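Category: Student Projects > Manipulation and Data Capture

Evaluation of the Pevetti Hand-Held Gripper Kit
Bujar Matić
21/05/2022

1. Purpose

The Pevetti kit is sold as a parts set for recording manipulation demonstrations by hand. The operator holds the gripper, a camera on the tool records the fingers and the workspace, and the recordings are used later to train an arm. This report covers assembly, finger geometry and recording reliability. The Worndale kit was considered and dropped because replacement fingers could not be ordered separately.

2. Assembly

The finger mounts arrive with brass threaded inserts already seated. All inserts accepted the supplied screws without cross-threading. The Vasić manual gives the tightening order for the mounts but no torque value, so a hand driver was used throughout. One trigger spring was too stiff for long sessions and was replaced with a softer one from the spares bag.

3. Recording

Sessions were run in February on a white table with a wooden edge. A total of 1114 clips were recorded and 1000 were kept. Rejected clips fell into two groups: dropped frames at the start of recording, and fingers moved faster than the tracker could follow. Storage came to 300 GB before compression. Rerberg's conversion script handled the files once the time offset was set by hand.

4. Findings

Both finger pads stay in the camera's view when the gripper is open, which makes the opening easy to estimate from the video. The plain white surface gives the tracker few features to work with, and drift was worst when the camera pointed straight down. A patterned mat reduced the drift in later tests. The kit is usable for tabletop tasks with light objects. The manual needs a section on calibration, and the stiff spring should be changed by the supplier. 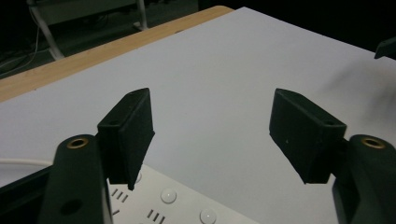
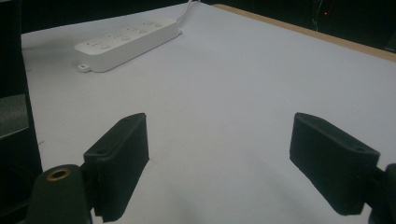 Figures 1 and 2. Gripper open over the white tabletop, black finger pads to either side.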